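花柄の布

ヤレリ・チャベスがウルンポートの部屋の鍵を受け取ったのは、二〇二二年五月二十七日の昼すぎだった。前の住人の荷物がまだ残っていると、電話で聞いていた。片づけてくれるなら最初の月の家賃はいらない、と大家は言った。ヤレリはそれで承知した。

部屋は二階の奥にあった。窓を開けると、通りの向こうに修理工場の屋根が見えた。床は思ったよりきれいで、棚の中もあらかた空だった。残っていたのは椅子が二脚と、電気スタンドと、壁ぎわの台だった。台には青みがかった花柄の布がかぶせてあり、上に細かいものが置いたままになっていた。

流しの横に紙が一枚貼ってあった。

「台の上のものは送ってください。送料は払います。アナイェリ・バラハス」

下に住所が書いてあった。ディルクソープ、クエバス通り八十七番地。ヤレリはディルクソープに行ったことがなかった。バスで四時間かかる町だということは知っていた。

大家に電話をすると、紙のことは聞いていないと言われた。

「捨ててもらってかまわないよ。もうひと月たつんだから」

「住所が書いてあるんです」

「じゃあ好きにしなさい」

ヤレリは自分の荷物を先に運び入れた。鞄が二つ、布団、鍋の入った箱。階段を三度往復したら汗が出た。水道の水はしばらく茶色く、それから透明になった。コップがどの箱に入っているのか思い出せなかったので、手ですくって飲んだ。

それから台のところへ行った。

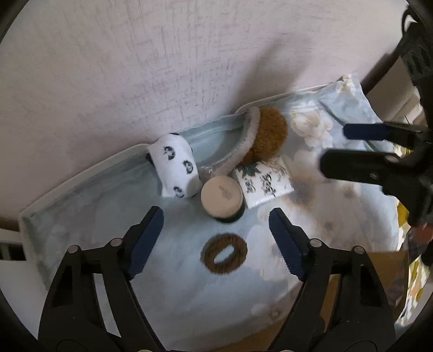 壁ぎわに残されていた、黒い輪の模様の白い布。

布を巻く人だったのだな、とヤレリは思った。母は四つにたたむ人だった。タオルも枕カバーも四つにたたみ、輪になったほうを手前にして積んだ。ヤレリもそうしてきた。巻いてあるものを見ると、ほどいてたたみ直したくなる。けれど人のものなので、そのままにした。

黒い模様は花輪のようにも、筆で描いた丸のようにも見えた。隣には毛足のある帯が曲がって立っていた。髪をとめるものかもしれないし、何かの飾りの一部かもしれなかった。ヤレリは指で押してみた。押すと寝て、離すと少しずつ起きた。

壁には細かい傷があった。引っかいたような短い線が、真ん中のあたりに集まっていた。ヤレリは猫を疑ったが、猫の傷にしては高すぎた。椅子の背が当たったのかもしれない。大家が入居の書類に書いておけと言っていたことを思い出し、欄に「壁、傷あり」と書いた。

夕方、ヤレリは通りのズムスカという店へ箱を買いに行った。文房具と靴ひもと電池を一緒に売っている店だった。店の人に大きさを聞かれて、困った。

「何を入れるんですか」

「布と、あとは小さいものです」

「割れますか」

「割れないと思います」

店の人は奥から平たい箱を出してきた。少し大きいようだったが、ほかには靴が入るような箱しかなかった。茶色の紙とテープも買った。全部で二千ペソ札が一枚あれば足りると言われたが、そんな札は見たことがないとヤレリが言うと、店の人は、うちのじいさんの口ぐせだと言った。ヤレリは小銭で払った。

帰ると部屋は薄暗くなっていた。電気スタンドをつけ、椅子を引き寄せて、台の前に座った。箱の底に茶色の紙を敷いた。どれから入れるか決めるのに、しばらくかかった。重いものからと母に習ったが、どれも軽そうだった。

金茶色の、毛の生えた丸いものがあった。ブラシの頭のように見えた。髪に使うのか、靴に使うのか、ヤレリにはわからなかった。髪のものと靴のものを同じ袋に入れるのはいやだろうと思い、それだけは別に包むことにした。

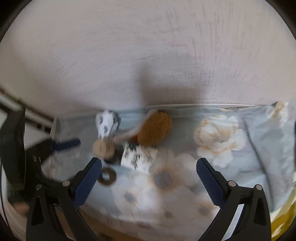
紙を切っていると、電話が鳴った。知らない番号だった。

「バラハスです。大家さんから、新しい人が入ったと聞いて」

声は若くもなく、年寄りでもなかった。後ろでテレビの音がしていた。

「いま箱に入れようとしていたところです」とヤレリは言った。

「すみません。あの日は車に乗せてもらう時間が決まっていて、台の上は最後にやるつもりだったんです。そうしたら、もう下で待っていると言われて」

「ブラシみたいなものは、別に包んだほうがいいですか」

少し間があった。

「どうしてですか」

「髪に使うのか靴に使うのか、わからなかったので」

「ああ」と相手は言った。「一緒で大丈夫です。それで布の毛玉を取っていたんです。髪にも靴にも使っていません」

ヤレリは切りかけの紙を見た。もう半分まで切っていた。

「下の花柄の布もそちらのですか」

「それは私のじゃありません。私が入ったときからかけてありました。前の人のだと思います。五十八番のバスの運転手さんだったとか」

「その人も送ってくれと書いていったんですか」

「いいえ、何も。いやなら外してください。私は夏に一度洗いました。色は落ちませんでしたよ」

送料の話になった。バラハスは封筒に入れて送ると言い、ヤレリは着いてからでいいと言った。壁の傷のことも聞いてみた。バラハスは、それも前からありました、と答えた。大家に何か言われたら私の名前を出してくださいと言って、それから思い出したように付け加えた。

「窓は、右側を先に閉めないと閉まりません」

電話を切ってから、ヤレリは窓を閉めに行った。左から閉めたら、途中で止まった。開け直して右から閉めると、きちんと閉まった。

切った紙は、結局ブラシを包むのに使った。ほかのものもひとつずつ包んだ。巻いた白い布は最後に入れた。巻いたままでは蓋が少し浮いたが、手で押さえてテープを貼ると閉まった。宛名を書き、差出人のところに初めてこの部屋の住所を書いた。番地を一度間違えて、線で消した。

荷物は次の日に郵便局へ持っていった。窓口の人は箱を量り、中身は何かと聞いた。

「布と、毛玉を取るものです」

窓口の人はそのとおりに書いた。

六月に入って、封筒が届いた。送料と、短い手紙が入っていた。箱は無事に着いたこと、ディルクソープは雨が多いこと、こちらの部屋の窓は左から閉めること。字は流しの横の紙と同じで、少し右に傾いていた。

花柄の布は一度洗って、またかけた。ヤレリはその上に鏡と、鍵を入れる皿と、母の写真を置いた。鏡は傷の前に立てたが、背が低くて上のほうは隠れなかった。洗ったタオルは四つにたたんで、端に積んである。

電気スタンドの笠が曲がっているのは、まだ直していない。大家に聞いたら、それはバラハスより前の人のものだと言われた。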